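Bread basket

From my household encyclopedia, under B. Last revised May 13, 2024.

A bread basket is a shallow, open container, usually woven, for carrying bread and other dry foods to the table and leaving them there so people can help themselves.

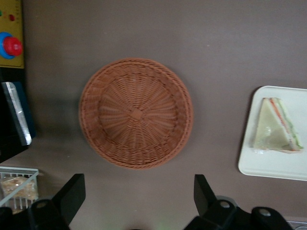 I use the name loosely, I should admit. Plenty of the baskets I'd file under this heading have never held a loaf in their lives. Mine gets rolls on a good day, and the rest of the time it's wrapped sandwiches, clementines, crackers, my keys. If it's low enough to reach into without looking and light enough to pass with one hand, I call it a bread basket (my sister calls all of them "the wicker thing" and we get along fine).

Names and words

People mix up wicker and rattan constantly, and I did too for years. Wicker is the way of making the thing, the weaving. Rattan is a plant, a climbing palm, and it's one of many things you can weave with. Willow is another big one, and so are reed, bamboo, straw and paper cord. There's plastic wicker as well, which restaurants like a lot. So a basket can be wicker and rattan at the same time, or wicker and willow, or wicker and no plant at all!

How one is made

Most round baskets start at the bottom, in the middle. The maker crosses a few stiff rods over each other and binds them, and that little crossing is called the slath. Then the rods get spread apart like spokes and a thinner strand, the weaver, goes over and under, around and around. When the base is wide enough the spokes are bent up (or fresh ones are pushed in beside them, and those are called stakes) and the weaving carries on up the side. At the top the leftover ends are folded down and tucked behind each other to make the border. A braided border takes longer than a plain one and it's worth it – the rim is where everybody grabs.

I took a beginner class from Raimonds Rebane one July and came home with something that leaned badly to the left. He told me my base was fine and my border was "a discussion." Round baskets come out a bit oval very easily, by the way. You pull harder on one side than the other and don't notice until it's dry. I've stopped minding.

Basket or tray?

The two jobs overlap, and I go back and forth on this one. A tray with a low lip is better for anything cut, filled or wrapped in film, like a sandwich wedge, because it stays flat and you can see the fillings. It also wipes clean in a second. A basket is better for whole things that can pile up and roll against each other. It lets air through, so warm rolls don't go soggy underneath as fast, though they do cool off sooner. For a lunch spread I put out both and let people sort themselves out.

Lining

A cloth napkin is the usual liner and I'd say use one, mainly for the crumbs. Crumbs get down into an open weave and stay there until you bang the basket on the porch rail. Paper works too, or waxed paper if there's butter involved. Unwrapped sticky pastries should never go straight onto wicker. I learned that with a cinnamon bun and a toothpick.

Cleaning and keeping

Shake it out first, then go over it with a dry brush – an old toothbrush is great for the middle of the base. If it needs more than that, wipe it with a damp cloth and a drop of dish soap and let it dry upside down somewhere airy. Don't soak it for hours and don't put it in the dishwasher. Plant fibers that stay wet can get moldy, and ones that sit next to a radiator get brittle and start snapping at the rim. Loose ends can be trimmed with nail scissors, but leave any end that's still tucked in.

For storage I nest mine by size with a sheet of paper in between. Don't stack heavy bowls in them, the sides splay out and they don't really come back.

See also: Cake stand; Cloth napkin; Fruit bowl; Serving tray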